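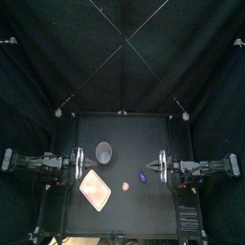
About Ultirer

Ultirer makes black fabric enclosures for worktables. We sell the table, the frame and the cloth together, or the frame and cloth alone for people who already have a table they like.

The company was started by Natalina Mazza, who had been sewing stage curtains and wanted to make something smaller that could be put up in an ordinary room. Her first enclosure went over a desk in a rented unit on Prustham Street. It sagged in the middle and the cloth was too thin, but the customer kept it and ordered a second. We have now shipped 2,338 of them.

We are still on Prustham Street, in a larger unit two doors down. Sewing is at the front and frames are at the back.

What we make

Our main product is the Delard, a tall surround with black cloth behind the table and a dark top to match. People buy it because they want a plain background and no window or shelf showing behind whatever they have set out. The cloth is cut a little full, so it hangs in soft folds. We can sew it flat on request – allow extra time for that.

The back of the Delard has a center pole that stands at the rear edge of the table on a small footed bracket. Two thin cables run diagonally across the back and cross at the pole. They keep the frame square, and they are the part customers ask us about most. Tighten them a little at a time, going from one to the other, and stop when both feel the same. The cloth should go on after that.

The brackets are pale and the pole is left gray. We tried painting them black for one season, and the paint chipped where the cables were attached.
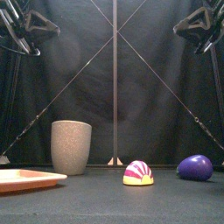 Sizes and orders

The Delard comes in one standard size, and 141 of last year's orders were for something else. Send us the width and depth of your table and the height of your ceiling. Please measure the ceiling at its lowest point, including lights and pipes.

The Orakzai is our low version, made for rooms where the full height won't fit. It uses the same cloth and the same brackets, so parts can be moved between the two.

Custom orders are cut in the order they come in. We close for two weeks in August.

Repairs

Cloth can be sent back to us for washing, patching or new hems. We do not charge for hems that come undone in the first year. Replacement cables and brackets are kept in stock and usually go out the next morning – have your order number ready when you write.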